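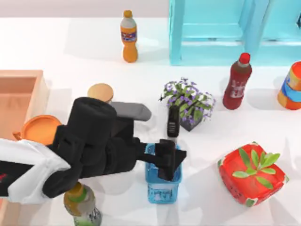
Stilstead schools to share timetable for remote language lessons

Four secondary schools in the Stilstead area will align part of their timetables from September so that pupils can take language courses taught from a different site. The arrangement covers German, Italian and Mandarin at GCSE level. Each course will be taught live from one school, with pupils at the other three joining by video link from a supervised classroom.

A total of 138 pupils have registered. Under present staffing, none of the four schools could run all three subjects alone, as class sizes at individual sites fall below the minimum set in their curriculum plans. Pooled groups will be capped at 32.

Lessons will be placed in a common block before the lunch break, beginning at 11.10 am. Two of the schools currently use 50-minute periods and two use 60-minute periods. The shared block will run for 55 minutes, with the difference absorbed by tutor time. 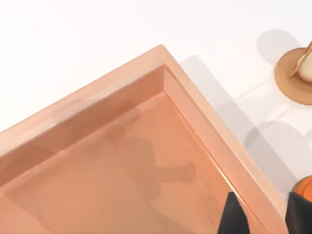
Schools and Technology

The video link will run on Agudelo, a classroom platform already used in Dikumwood for music theory. It carries two camera feeds per room, one facing the teacher and one fixed on the board, and records attendance at log-in. Written work will be set and returned through Jonunitz, the homework system in place at three of the schools. The fourth will move to it during the summer term.

Speaking practice will be handled separately. Pupils will be placed in groups of four, mixed across sites, for one session a fortnight. Speaking assessments will be held in person at each pupil's own school, with the teacher travelling to conduct them.

A trial held in March tested sound quality in each of the rooms to be used. Two rooms needed ceiling microphones and one was replaced with a smaller room because of echo. Network capacity was found to be sufficient at all sites - the older building at Dikumwood will use a wired connection only.

Costs will be divided according to pupil numbers. Families will not be charged, and headsets will be supplied. Late registrations for Italian remain open until the end of June; the German and Mandarin groups are full.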